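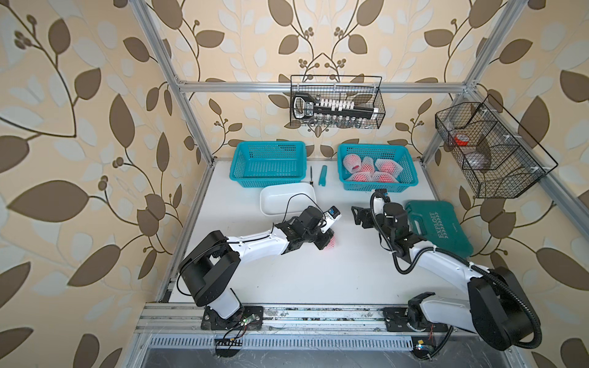 Foam netting on fruit: leave on or take off?

Derex
Posted Thursday, 07:40
I buy pink fruit by the tray, each piece in its own white foam net. At home they go into open plastic mesh baskets in the utility room. Is there any benefit in keeping the nets on after purchase, or are they only for transport?

Prena
Posted Thursday, 08:15
Transport only. The net spreads the load at contact points and stops skins rubbing together. Once the fruit is sitting still it does very little. I remove them on the first day and check for soft spots.

Ocampo
Posted Thursday, 09:02
Disagree. A mesh basket has ribs, and the bottom layer carries everything above it. Leave the nets on and turn the pile every 2 days. I ran one basket with nets and one without through September and the bare fruit marked first.

Prena
Re: Ocampo
One month and one basket of each is not much of a test. Was the depth the same in both?

Ocampo
Re: Prena
Same depth, same shelf. I did not weigh them.

Traditz
Posted Thursday, 12:30
The depth matters more than the net. If you have two baskets, use both and keep to a single layer where you can. A pile in one basket with the other standing empty is wasted space. Nets also hide bruising – you have to roll them back to inspect the stem end, so most people skip it.

Derex
Re: Traditz
Fair point. I had been filling one and keeping the second for sorting. Do you wash the baskets between batches?

Traditz
Re: Derex
Warm water and washing-up liquid, then a small stiff brush for the corners of the mesh. Dry fully before refilling.

Ocampo
Re: Traditz
Agreed on the brush. I still keep the nets on. If a net is tight, ease it off by hand. A utility knife will go straight through into the skin.

Prena
Posted Thursday, 18:55
Keep the clean nets either way. They fit over glass jars and small bottles when you pack a box.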